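Call for participants: shared purchase of gripper arms and wear parts for small workshops

Published 2026-03-26 by the Jirnix equipment office

Jirnix is looking for small firms, school workshops and independent laboratories who wish to plan their robot purchases together with us for the next budget year. We have until now bought equipment each on our own, and the result was that we paid the single-unit price for nearly everything. With this call we would like to form one buying group, with one list of needs and one round of offers from suppliers.

The call is open to organisations which already have at least one robot arm in use, or which have an approved budget to obtain one. You do not have to be a member of Jirnix. You also do not have to buy anything at the end, but you must take part in the planning part seriously and give us your real numbers.

What we are planning

The group will prepare three orders. The first is for complete arms with a two-finger gripper. The second is for replacement fingers, brackets and screws. The third is for small cameras to be mounted at the wrist, together with cables and holders. Each participant may join one order, two or all of them.

We ask you to think well about the second order. In many budgets the arm has its own line and the parts that wear have none, and then the money for a new pair of fingers has to be found in the middle of the year, from travel or from stationery. Our own workshop did it like this for too long.
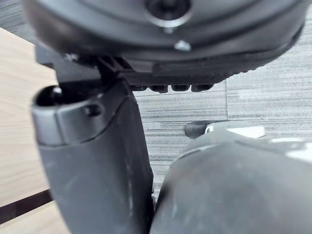

For this reason the planning table which we send to participants has a separate page for wear parts. You are asked to write there how many hours per week the gripper is working, what materials it touches, and when the fingers were changed the last time. If you do not know the last date, please leave the field empty and do not guess it. Devendra Srivastava, who maintains the table, would much prefer an empty field to a wrong one.

What participants will do

You will name one contact person. This person fills in the planning table, comes to the planning meetings (by video, one hour each) and answers the questions of suppliers about your site. We expect this to take 9 working days in total, spread between the start of the project and the end of July.

You will also send us photographs of your present equipment. Close pictures from the wrist camera are welcome, because the supplier can then see the type of mounting and the condition of the surface. They do not need to be beautiful. Please write a short caption under each one, in the same manner as in our own file, from which two are shown in this call.
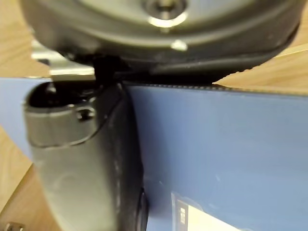 Left finger in front of blue panel. Small pale specks and scuffs on the finger.

If you use a gripper from a different maker than the rest of the group, this is not an obstacle. We have asked two suppliers, Cikomeo and Clikeo, to make their offers by function and not by part number, so that a compatible part can also be considered. The final choice of the part stays always with the participant.

What we offer

Each participant receives a fixed compensation of 2,000 euros for the working time of the contact person. It is paid in two halves, one after the planning table is complete and one after the last meeting. We pay also the shipping of sample parts to your site and back.

For participants who have no experience with technical purchasing, Rasha Obeidat will give an introduction of half a day. She will go through a complete offer line by line and explain delivery terms, warranty and the cost of spare parts over several years. Those who already know these things may skip it.

The price list from the suppliers will contain 170 positions. You will receive the full list, including the positions which you did not ask for, and you may use it for your own budget also outside of the group order. 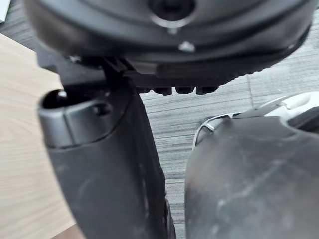

Both fingers, with the toothed rail under the housing. Scratches and smudges on the right finger.

What we cannot offer

We do not lend equipment and we do not give advance payment for orders. Installation at your site is not included. Safety assessment remains your own duty, although Amrit Morin is ready to answer general questions about it by e-mail.

How to apply

Please send one page, in English, with the following:

Name and address of your organisation
Name of the contact person and the hours they can give per week
Equipment in use at present, with year of purchase
The orders you want to join
Budget already approved, and budget you hope for
Date until which your budget must be spent

Send the page to Shakuntala Uniyal at the equipment office, with the reference number 326 in the subject line. Applications without the reference number go to the general mailbox and can be delayed.

We will speak by telephone with every applicant who fulfils the conditions. Places are given according to how well the needs fit together, so a small order can be as useful to the group as a big one. If two departments of the same organisation want to apply, please send one common page.

Questions about the contract and the compensation are answered by Damian Wieczorek. The legal text was prepared by the office Acheampong and is sent on request.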